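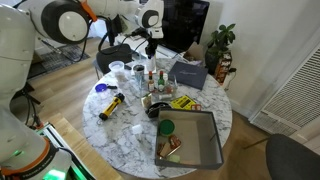
Home Studio Tips: Looking After Your Voice and Your Cables

Kitchen & Workshop | 2 min read

1. Coil cables over-under. Wrapping them round your elbow is how my first 15 died. A strip of old bootlace holds the coil fine.

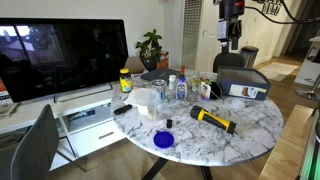

2. Kill the fridge hum. Switch the thing off while you track vocals and leave your car keys inside. You won't drive away and let the milk go.

3. Wash the pop filter. Lukewarm water, a drop of dish soap, air dry overnight. If you've sung through it since February, do it twice. 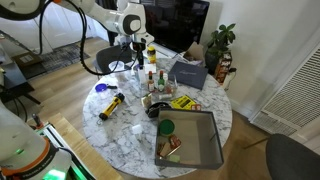

Foam windscreens get the same bath, but squeeze them in a towel and don't wring.

4. Keep a jar for small stuff. Picks, adapters, the screw from the mic stand – all of it. Rigoberto Ponce, who plays bass with me in Plirthorpe, labels his. I shake mine and listen.

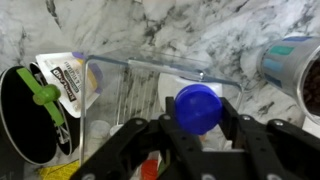
A lid you can open with one hand is worth hunting for, as the other hand is usually holding the guitar.

5. Warm up before the neighbors get home. Mine are back at 5:30 and have opinions.

Related
Quieting a squeaky piano stool
Restringing at the kitchen table
Blankets as sound panels: 53 readers reply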